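Budari Guest Rooms, Uvundale
Questions we get a lot

Last updated Monday, December 9, 2024. Prices and bus times change so check with us if its been a while.

What time is check-in?
From 3 pm. Until 9 pm at the desk, after that use the key box by the side door. Code comes by text on the day. No text by 5? Call. Don't wait till you're standing out there.

Can I check in early?
Sometimes. Depends who left and when. Bags can go in the office from 10 am either way.

Check-out?
11 am. Key in the slot. Late check-out until 1 pm if the room isn't booked that night, ask the evening before, small fee.

Where are you exactly?
Brabec Street, the end nearest the river. Maps apps like to send people to the north end, which is one-way and no good to you. Come in from the bus station side.

Is there parking?
Six spaces behind the building, first come. Free. Street parking is free overnight but metered from 8 am. No trailers in the back lot please, nobody can turn.

How far is the bus station?
800 yards, flat, sidewalk all the way. Bus 101 stops closer, at the corner, but it quits early on Sundays.

Do rooms have a kitchen?
Two do (numbers 4 and 7). The rest have a kettle, small fridge, two mugs, two glasses. Microwave in the hall on each floor, shared. Please wipe it after.

Can we eat in the room?
Yes. Snacks, takeout, whatever. Hot pots and camping stoves no, the alarm goes off and it goes off for the whole building. Trash bags under the sink.

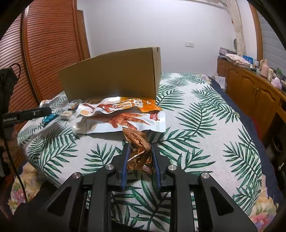
Is there breakfast?
Not included. We do a bag breakfast if you order by 8 pm the night before: roll, cheese or jam, fruit, juice. Left on your door handle at 7. There's a bakery across the street that opens at 6:30 and is better to be fair.

What size are the beds?
Doubles in 1 to 5, twins in 6 to 9. Twins can be pushed together, tell us ahead, we have the joiner pad. Extra blankets in the closet, top shelf. Firm or soft pillow, ask at the desk.

Are sheets changed during the stay?
Every fourth night. Sooner if you ask. Towels every second day, leave them on the bathroom floor.

What do you clean with?
Clinell wipes on handles, switches and remotes between guests. Ordinary detergent for the rest. Let us know if you react to scented stuff and we'll do your room with the plain one.

Is it quiet?
Back rooms, yes. Front rooms get delivery trucks from 6 am on weekdays. Light sleeper = ask for 3, 5 or 8. Quiet hours 10 pm to 7 am.

Do you have an elevator?
No. Two floors, one flight of stairs with a rail on both sides. Rooms 1, 2 and 3 are on the ground floor, no step from the parking side. Shower in room 2 is walk-in. The others have a tub with a shower over it.

Can I have a package sent to you?
Yes, up to a week before you get here. Put your booking name on it AND your arrival date. We've had boxes with just a first name and they sit in the office forever. Nothing that needs refrigeration.
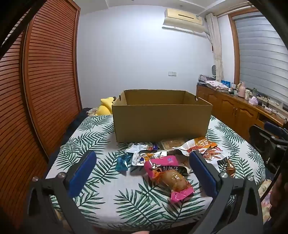 I left something behind. What now?
Email us with the room number and what it is. We keep things until the end of the following month, then they go to the thrift store. Postage is on you. Chargers: we have a drawer full, describe yours.

Pets?
Dogs in the ground floor rooms only, one per room, not left alone. No cats, sorry, allergies among the staff.

Kids?
Sure. Under 3 free in a travel crib, we have two so book it. Older kids count as a guest.

Is the wifi any good?
Fine for video calls upstairs. Room 1 is the weak one. Pasword is on the card by the kettle.

Do you take a deposit?
One night when you book, the rest on arrival. Card or cash. For the whole house there's also a $200 damage deposit, back to your card within a week of check-out.

Can I cancel?
Free up to 72 hours before. After that we keep the first night. Moving dates is usually OK once, call instead of canceling and rebooking.

Are you open all year?
Closed the first two weeks of February for painting. Otherwise yes including holidays, with the desk closing at 4 pm on those days.

Can I smoke on the balcony?
There's no balcony. Bench out back, ashtray next to it.

Who do I call if something breaks at night?
Radek Čierny, number's on the back of the room door. Heating, water, locked out, that kind of thing. For wifi or extra towels wait til morning please.

Do you do weekly rates?
Yes, seven nights or more, by phone only. The booking page doesn't show them yet.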